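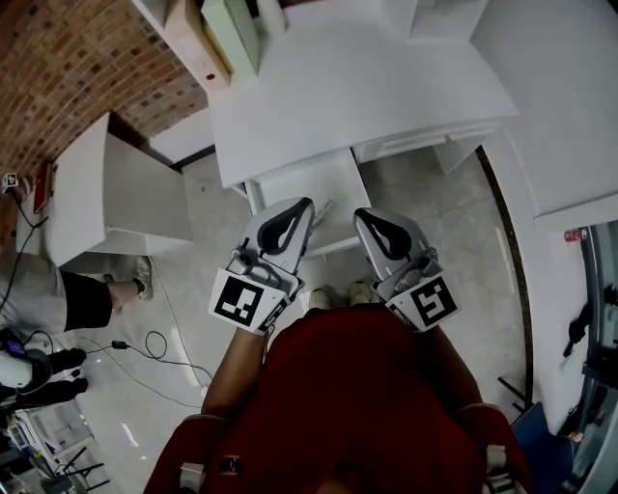 Both hands full, with the white desk just ahead.

The first thing Corey Kereama ever said to me was "You're sharp." I was 19, I had driven two hours to sit in with his band, and I thought for one lovely second that he meant my jacket.

He meant the B flat. I pulled my tuning slide out, he nodded, and we played through the rest of the tune without another word between us. That was a good many years ago, and I've been going back to the old ballroom at the Gwilliam, off and on, ever since. I moved away twice. I quit the trombone once, for most of a year, and sold my mutes. But if you've ever sat in the middle of a big band when the saxes come in under you, all five of them, breathing in the same place, you know it's not something you get over (my husband calls it my other marriage, and he's only partly kidding).

So when the band finally got around to making a record, I asked if I could come along and write about it. Corey said I could if I brought my horn.

The band is called Sukside. If you haven't heard of it, don't feel bad. It has been going for 30 years and for most of that time it has played in one room in Cudby to whoever happened to be having dinner. There are 17 chairs. Some of the people in them teach school, one fixes transmissions, two are retired from the navy band and never let you forget it. The lead alto player is 22 and so good it makes me a little mad.

What makes Sukside different from the other rehearsal bands I've sat in with, and I've sat in with a lot of them, is the book. "The book" is what big band people call the pile of music in the folder on your stand, and most amateur bands are playing out of pretty much the same one. You know the tunes. You could hum them in the parking lot. Corey's book has over 1,000 charts in it, and he wrote nearly all of them himself, in pencil, at his kitchen table, starting back when he was driving a bread truck and had his afternoons free.

A thousand! I didn't believe it either, until he took me down to the basement. They're in flat brown boxes, sorted by a number he stamps in the top corner, and the numbers have no connection to anything. There's no index. There's Corey. You say "that slow one with the flutes," and he stands there with his eyes shut for a while and then says "six forty-one," and it is.

I asked him how he learned to do it. He never went to music school. He grew up out past Wandbridge with a radio and a clarinet that had belonged to an uncle, and when he was in high school he started taking down the inner parts of records, a few bars at a time, lifting the needle and dropping it again.

"I wrecked those records," he told me. "My mother thought I hated them."

The melody was easy, he said. Anybody can get the melody. It was the third trumpet and the second trombone that drove him crazy, the parts in the middle you don't hear until someone leaves them out. He'd get four bars, play them at the piano, find they sounded like mud, and go back and wear another groove into the record. He told me it took him a whole summer to get one chorus right, and that when he finally met a fellow who owned the printed music, he had one note wrong. He still likes his note better. It's in one of the charts, if you know where to look, and no, he won't say which.

That obsession with the middle is all over his writing, and it's a great gift if you play second trombone, like me. In most bands the second part is where fun goes to die. You get a lot of long notes. You get the same note, sometimes, for a whole page. Corey gives everybody something. You'll be chugging along minding your own business and suddenly there's this little line, four or five notes, and it moves, and you realize the whole chord has just turned over because of you. He'll look up when it happens, too. He doesn't smile exactly, but he looks up.

Anyway, the record.

People had been after him to do it for ages. He always had a reason not to. The band wasn't ready, or the room was wrong, or the piano needed work (the piano did need work). Then, two winters back, our old drummer moved to the coast to be near his grandkids, and I think that shook something loose. Thirty years of Sukside, and the only recording of that man playing with us was on a cassette with somebody ordering the fish all over it.

Corey called the next week. He had picked nine tunes. He'd rewritten six of them.

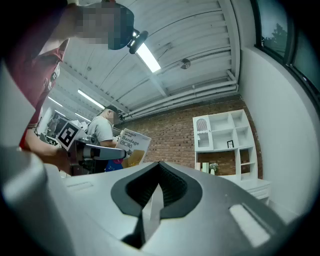
We had three days in July, in the ballroom, with the windows shut on account of the traffic. I don't need to tell you what 17 people and a set of tube microphones do to a closed room in July. By the second afternoon the trumpets had given up on shoes. The engineer, a very patient woman with a braid down to her belt, kept asking us to please not tap our feet, which is like asking a dog not to hear the doorbell.

I'd always pictured recording as a sort of concert with better snacks. It's much more like painting a ceiling. You play 16 bars. You wait. Somebody says the bass clarinet was a hair late, and the bass clarinet says he wasn't, and you play the 16 bars again, and now the bass clarinet is perfect and you've cracked a note you have not cracked since you were in middle school. We did the opening of one ballad 11 times. I started to hear it in my sleep, and worse, I started to hear it in my sleep in the wrong key.

And Corey, who will stop a regular rehearsal dead over a comma, was so calm about it! He sat on a stool with his pencil behind his ear and let us go. When a take fell apart, he'd say "Well, that was one," and count us in for the next. I asked him at lunch if he was feeling okay. He peeled his orange for a while.

"I'm done fixing it," he said. "I've had 30 years to fix it. I want to hear it."

I had to go stand in the hallway for a minute after that one.

My favorite thing on the whole record happened on the last evening. We had finished early, or anyway earlier than we'd feared, and people were already loosening their bows (we had strings on two numbers, did I say that?) and hunting for their car keys. The 22-year-old alto player asked if we could run number 88, just for her, just once. It's an early one, from the bread truck days. I don't think the band had touched it in ten years, and Corey made a face like she'd brought up an old girlfriend.

But he went and got it. The paper had gone the color of tea. Half the parts had phone numbers written in the margins, and mine said "DO NOT RUSH" in a handwriting I didn't know, belonging to whoever had my chair before me. I rushed. We all did, a little. She took two choruses that I would pay money to hear again, and I can, because the engineer had left everything running. It's the last track. You can hear a chair squeak about halfway in, and that's me, leaning over to see her better.

They pressed 500 copies, which is either a wildly hopeful number or a very small one, depending on which side of the business you stand on. The cover is plain blue with the name of the band. Corey wanted no photograph, and the navy fellows wanted a photograph, and it went back and forth until the printer needed an answer.

The release show is on 03/10/2018 at the Gwilliam, in the big hall upstairs this time, with 300 seats and no fish. I've been practicing more than I have in years. I do long tones in the morning before the coffee's ready, then scales, then the four bars in number 212 that have been eating my lunch since I was in college. My neighbor has stopped asking if I'm moving furniture.

I did ask Corey what happens to the boxes, later on. It isn't a polite question, but you can't go down those basement stairs and not think it. All that pencil, a single copy of most of it, a few feet from a water heater. He told me the alto player has been coming by in the evenings. She's putting the charts into her computer, one part at a time, and he sits next to her and tells her where he changed his mind. They've done 40 or so. They fight about slurs.

"She found a wrong note," he said. "In the third trumpet. It's been wrong since before she was born."

I asked if he'd had her correct it.

"I told her to play me the chord both ways," he said, and then the phone rang, and it was the man about the piano, so I never got to hear which way they left it. I'll be looking over at the third trumpet's stand on the night, if I can do it without losing my place.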